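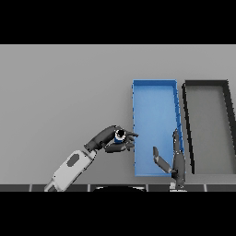

Trudham 2116 Desk Mat

Color: gray
Thickness: 2 mm
Sold by: Zisstead Office Supply
Ships from our Dratska warehouse

Our notes

We put off stocking desk mats for years. Most of them are a sheet of rubber with a big claim printed on the box, and the claims for this one are no better. Trudham says it "transforms the way you work." It does not. It covers your desk, it keeps your mug from leaving rings, and it stops a pen from digging into soft wood when you write on a single sheet of paper. If you need any of those things, read on.

The top is plain and has no logo, which we like. The back is a thin grippy layer that held well on our painted desks and less well on glass. Trudham calls it "non-slip on all surfaces." We would cross out the word "all."

What about wrists?

The packaging talks a lot about comfort. At 2 mm there isn't much padding to speak of - if your wrists hurt now, they will probably hurt on this mat too. Buy a better chair first.

Curling

It comes rolled in a tube and the corners stand up when you first lay it out. The leaflet says they settle overnight. Ours took most of a week with heavy books on them. The older Besnard mat we used to carry came flat in a big box, but the boxes got crushed in shipping and we got tired of sending out replacements.

Cleaning

Damp cloth and a little dish soap. Coffee came off if we got to it the same day. Ballpoint ink did not come off, whatever the leaflet says. Don't put it in the washing machine.

Warranty

Trudham covers splitting and peeling for 300 days, an odd number that we suspect was picked because it sounds longer than ten months. Stains and curled corners are not covered. Keep your receipt.

Returns

Unused mats can come back to us within 40 days, in the tube. You pay the return postage unless it arrived damaged.

Page last updated January 2018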